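Home | Shop | Stands | Baskets & Tubs | Pretend Produce | Delivery | My Cart

Grarby Stepped Produce Stand

I've been selling display furniture for long enough that I should be over getting excited about a stand, and yet I do love this one! The Grarby is a stepped wooden produce stand, light tan with dark trim, and it's made for people who want a little greengrocer's corner without building a whole shop around it. Schools buy it, play cafés buy it, a couple of farm shops have it out on the floor with real vegetables in it, and I have one at home that holds onions, potatoes and (I admit) a lot of mail.

I'll go through what you get, what you don't get, and how I like to fill it. If you just want the order code, it's 603 and the price is at the bottom of the page.

What the stand is like

The bins are open and they go up in steps, so whatever you put in the back still shows over whatever you put in the front. That's the whole trick of a produce stand, really. Put the same vegetables in a row of flat crates and you see the first crate and then a lot of rims. Step them up and every heap gets its turn.

Each bin has a wooden rim that keeps round things where you put them. Tomatoes are the test. They roll, they climb over each other, and they find the one low corner in any box you own. In the Grarby you can push them right up against the rim and heap them quite high before you lose any. Long things go in whichever way you like. Cucumbers I lay across, carrots I put in at a slant so the tops fan out, and anything knobbly goes in lengthwise where you can see the bumps.

There's room to put two kinds in one bin, side by side. You don't need a divider between them as long as the two colors are far enough apart. Sweet potatoes next to tomatoes works a treat, purple-red against bright red, and green cucumbers next to orange carrots might be my favorite pair of the lot.

Veerle Hoekstra, who does our layouts, likes one kind per bin, very full, very tidy. I like two kinds and a bit of a jumble. We've agreed to disagree and I'm the one writing the page.
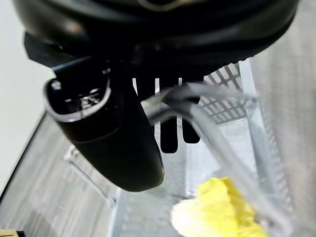
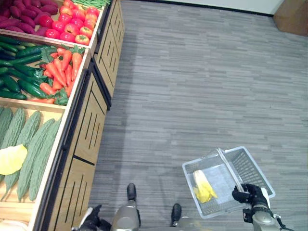

The clear plastic container in the first picture; the stand with its vegetables and the white basket in the second.

Filling it

The bins are bigger than they look on a screen. People order one small bag of pretend tomatoes, tip it in and then write to me rather sadly. So please order more than you think, or do what I do and cheat: put a folded towel or some crumpled packing paper in the bottom of the bin and build the heap on top of that. Nobody shopping for a cucumber is going to dig down and check.

A few things I've learned from setting these up over and over:

- Fill from the top step down. If you start at the bottom you'll be leaning over a finished bin to reach the next one, and your sleeve will take half the carrots with it.
- Keep the leafy stuff near a rim. Carrot tops look lovely hanging a bit over the edge.
- Long thin vegetables such as green beans look best in one bundle. Loose, they slide down between everything else and you'll be picking them out until December.
- Bitter melons are worth having even if you've never cooked one. Those ridged, bumpy skins are great next to all the smooth things, and kids can't stop running their fingers over them.
- Put your heaviest shapes low down if small children are going to be helping themselves.

If you're using real produce, line the bins first. Paper is fine, a cotton cloth is nicer. Soft fruit I'd keep in its own tubs so you can lift the whole lot out and clean up underneath.

Vegetables are sold separately

I get asked this more than anything else, so I'm giving it a heading of its own. The stand comes empty! We sell the pretend vegetables by the bag, under the Stulico name, and you can mix them however you want. Current kinds are sweet potato, tomato, cucumber, carrot with tops, green beans, bitter melon and pepper, with a few more on the way once Urs Moser has finished arguing with the supplier over the color of the eggplant (the sample was practically blue).

They're light, so they're easy to carry in a basket and easy to pack away. They're also light enough to get knocked off a shelf by an enthusiastic elbow, but they don't mind. Wipe them with a damp cloth and a drop of dish soap and let them dry in the open before they go back in a bag. The leafy tops don't like scrubbing, so give those a rinse and a shake.

Baskets and tubs

A stand with no basket is just furniture, I think. Give people something to carry and they start shopping, grown-ups too. I like a plain white plastic shopping basket because every color looks good in it, and you can spot it from across the room when it's time to tidy up. Our own is the Kolent basket, and we sell them singly or in a stack.

Clear plastic containers are the other thing I'd add to the order. You can see what's in them without lifting a lid or writing a label (I never keep up with labels), and they're good for the small bits and for whatever is waiting to go back out on the stand. The Pichler clear tub is the one I use at home.

Where to put it

Against a wall is easiest, but it doesn't have to be. Mine stood in the middle of the room for a whole winter and I enjoyed walking round it. On carpet, give it a gentle push at each corner once it's in place and see whether it rocks. Thick pile can fool you, so check again after a day or two when it has settled. On tile or bare boards, stick felt pads underneath. We put a sheet of them in the box.

Leave yourself enough floor in front for two people with baskets to get past each other. When we first set one up in our own showroom I left a gap I could squeeze through sideways, and Verena Aebischer had to come and move the whole thing with me after hours. Empty it before you move it. I know that sounds obvious. We didn't, and I was finding tomatoes for a week.

Putting it together

It takes two people and one cup of coffee each. The bins come made up, and you're joining them to the side pieces with the bolts in the bag. Do every bolt up loosely first, stand the thing upright, and then go round and tighten. If you tighten as you go, the last bin won't line up and you'll say things in front of the children.

There's a spare bolt of each size in the bag. Tape it to the underside somewhere, you'll thank yourself.

Looking after the wood

Dry duster most of the time, damp cloth when it needs it. Don't soak it, and keep it away from a radiator if you can. Small scuffs on the dark trim come up nicely with a bit of furniture wax on an old sock. If a bin gets a proper gouge, write to me, we keep spare bins and can send just the one.

What customers have told me

Mirjam Van Loon has two of them set in an L shape in her play café, and she swaps the vegetables over with the seasons, which I'd never have the patience for. She tells me the carrots get bought the most and the bitter melons get talked about the most.

Rupert Rüegg wrote in to say he'd have liked wheels. He's not the first! We've looked at it, and I wasn't happy with how the stand felt with casters on, so for now it stays on its own feet. If that changes I'll put it on this page.

The details

Order code: 603
Material: wood, light tan with dark trim
Style: open bins, stepped
In the box: stand parts, bolts, felt pads, instruction sheet
Not in the box: vegetables, basket, tubs
Assembly: yes, two people
Price: 1,000 francs for the stand on its own
Spare bin: 113 francs

Doing a whole shop corner? The full set-up with several stands, baskets, tubs and enough vegetables to fill everything properly is 3,396 francs, and I'm happy to swap things in and out of it if you already have some pieces. Send me a rough sketch of the room with the doors marked and I'll tell you what fits. Pencil on the back of an envelope is fine, I've worked from worse.

Delivery is to your front door. If you need it carried upstairs, please say so when you order, so the driver can bring a second pair of hands.

Related items

Kolent shopping basket, white
Kolent baskets, stack
Pichler clear tub
Stulico carrots with tops, bag
Stulico tomatoes, bag
Stulico bitter melons, bag
Grarby spare bin
Felt pads, extra sheet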